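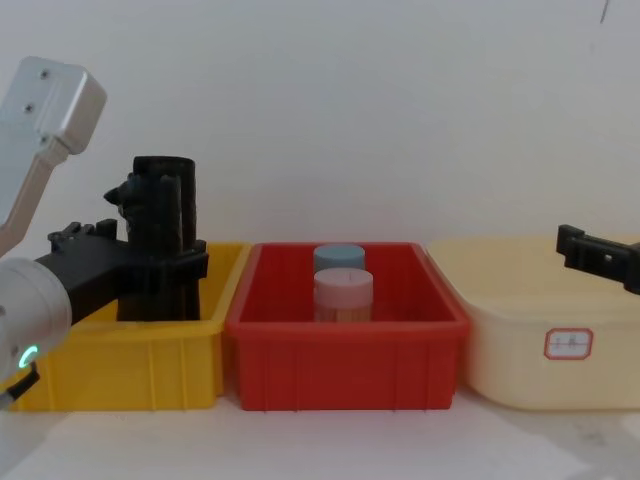

Color is the cheapest sorting system available to a household, and most people who buy colored bins waste it. They pick the colors first and assign the contents later, by whatever fits. I would do it the other way. Write down the categories, then give each one a color, and keep that color for the life of the category. A yellow bin beside a red one can be told apart from across a room, with no reading involved. The small label on the front of a cream tub, handwritten and bordered in red, asks a person to walk over and bend down. Both methods work. They work at different distances, and the difference decides whether things get put back.

Home Essays Storage Archive About Contact

My second objection is to lids on the outer container. A lid belongs on the small vessel, where it keeps the contents in. On the bin it adds a step to every deposit and every retrieval. Two lidded canisters standing in an open bin need one lift each. Put a cover on the bin and the same job needs a cover removed, set down somewhere, and replaced. Over a month the cover ends up behind the shelf.

Gerardo Villa, who read a draft of this, argues for lids on the grounds of dust. He is right about attics. For a bin opened every day I don't accept it.

Third, rim height. Bins that stand in a row should have rims at nearly the same level, even when their widths differ. A hand moving along the row then clears every rim at one height. I measured mine at 144 millimeters and have bought to that figure for years. The Lonetti catalog listed 285 storage items in its April edition and gave rim height for very few of them - outside length and capacity in liters were given for nearly all.

Capacity is the wrong figure to lead with. Tall parts are stored upright, and they may stand above the rim without harm, provided the wall reaches high enough to stop them from tipping. Wall height and floor area tell the buyer that. Liters do not.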